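Graltley Public Library Board
Minutes of the Regular Meeting, Thursday, 6:30 p.m.

Present: Ilse Meijer (chair), Traian Vlad, Sirkka Heinonen. Excused: Valentin Bachmann.

1. The April minutes were approved as read.

2. Ms. Heinonen reported 3,968 loans for the month. Large-print titles remain in short supply at the Nuslow branch.

3. Mr. Vlad moved to spend up to $800 on new chairs for the reading room. Seconded by Ms. Heinonen. Carried.

4. Supplies. The board reviewed the request for desk organizers at the front counter. A brown model with three compartments was preferred. Ms. Meijer will obtain a price.

5. Summer hours were held over to the next meeting.

The meeting was adjourned at 7:45 p.m.
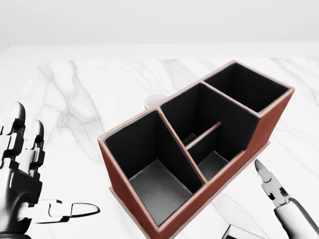
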